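Politique de préhension entraînée par démonstrations : pourquoi ça s'effondre dès que la table est encombrée ?

posté par Brondby

Bonjour à tous, je reproduis un résultat de papier (imitation, caméra poignet seule, pas de vue externe). 273 démos téléopérées, un seul objet cible : le bloc de mousse vert et jaune. Sur table propre ça marche très bien. Dès que je rajoute des objets autour, le bras part n'importe où, souvent vers le panier.

Config : images redimensionnées, chunks de 4 actions, 2000 itérations de fine-tuning sur un encodeur préentraîné. Pas d'augmentation à part un peu de couleur. 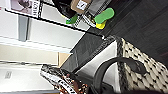 Ma question porte surtout sur la méthode : est-ce que je dois refaire des démos avec encombrement, ou est-ce qu'un masque de segmentation en entrée suffit ? Le papier dit que l'encodeur est "robuste aux distracteurs" mais leurs distracteurs sont trois cubes unis. Chez moi il y a du motif partout, le panier crème et noir, l'imprimé léopard juste à côté, et un deuxième truc vert à moitié caché derrière un objet noir brillant. J'ai peur que le réseau accroche la texture et pas la forme. Deadline en mai donc j'aimerais éviter de tout recollecter.

Merci d'avance

Joanne Mellor

Recollecte. Désolée.

Plus sérieusement : 273 démos sur table propre, le modèle n'a jamais eu besoin de savoir ce qu'est le bloc, il lui suffit d'aller vers "la chose qui n'est pas la table". Avec un panier qui prend autant de place dans la vue poignet, forcément il y va. On a eu pareil sur Nekell, mêmes symptomes. Ce qui a marché chez nous : garder les anciennes démos, en ajouter une soixantaine avec encombrement varié, et changer les objets entre CHAQUE démo. Si tu laisses le même panier au même endroit il apprend le panier.

Le deuxième objet vert, par contre, laisse-le en évaluation. C'est ton meilleur test : s'il y va, c'est la couleur qui pilote. Compte ces échecs séparément, sinon ton taux global veut rien dire.

Et 2000 itérations c'est court. Regarde la perte de validation avant de toucher au reste.

Treloar

le masque ça marche si ta segmentation marche. vue poignet + objet coupé par le bord + flou de mouvement = bof. essayé, abandonné

Plarel

Perso je ferais du collage aléatoire : tu découpes des textures, tu les mets en fond sur tes démos existantes, 900 variantes en une nuit. Pas aussi bien que des vraies démos mais vu ta deadline... Attention à pas coller par-dessus la pince ni le bloc, j'ai perdu deux jours comme ça.

Sinon baisse la résolution ? Pas testé, à vérifier.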